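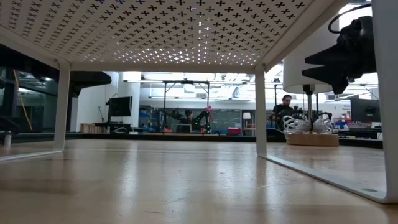

What goes under the riser and what goes on top?
Flat things that get grabbed all day go underneath, and anything light that should stay in sight goes on top. Nothing heavy up there please, the top panel is perforated sheet and I don't want a dent in the middle of it.

28/10/2024, bench notes, small stuff

OK, finally got around to the bench. I've been promising this since September and the small items had spread into every corner, so today I stopped putting it off and made myself a layout. Writing it down while I still remember what I decided, partly for me and partly for whoever shares the table next.

The white riser stays. I went back and forth on it (it eats up space, and the legs catch my sleeve) but the height is really useful and I like being able to look through it to the rest of the room. The little cross-shaped holes let the ceiling light through, so stuff underneath isn't sitting in the dark. I tried it turned the short way first and hated it. Long side facing me is much better!

The lacquer on the tabletop is a pain for glare. Everything shiny doubles itself. I wiped it down with the Heser cleaner and that got rid of the sticky patch from the old labels, but it made the reflections worse if anything. Might try a mat. Paredes sells a matte gray one that I keep putting in the cart and taking out again.

The spiral wristbands need a proper home. They're great for keys, terrible for tidiness, they roll and hook onto each other and then you pick up one and get the lot. For the locker keys I want to go by color and stick to it: purple for the cabinet, black for the tool drawer, red-orange for the back door, yellow-orange as the spare. I wrote that on a card and taped it inside the drawer lid.
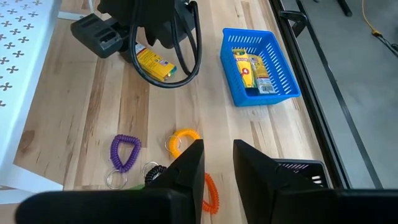

Where do the crayons live now?
In the blue basket, standing upright in their boxes, and please don't tip them loose into it. Crayon crumbs get through the slots and end up on the wood.

I use crayons for marking rough parts, and they wipe off a lot better than the paint pens we got with the Cidon order. The boxes lean on each other a bit in the basket because there's room to spare. A block of foam next to them would fix it, or just more crayons (my vote). I did think about putting the wristbands in with them and decided against it, the rings would chew up the cardboard.

Cables: still not great. I've got the white ones in loops but they're in loops on top of each other, so it's a pile with good manners. Plan is to sort them by length and put a tie on each. I found 27 ties in the bottom of the Zumville box, plus an unopened bag of 2,000 that I must have ordered by mistake, so we are fine for ties until the end of time.

Also moved the label tape to the left side, where I reach for it anyway.
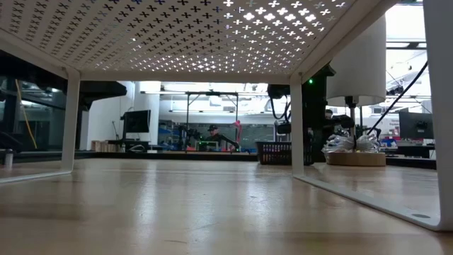 Looking under the riser toward the rest of the shop, black slatted basket farther back.

Still to do:
Matte mat, measure first, the legs need to clear it.
Ties on the white cables.
Foam for the blue basket.
3 spare hooks for the wristbands, the screw-in kind, under the front lip of the side bench.
Find the other half of the label tape refill.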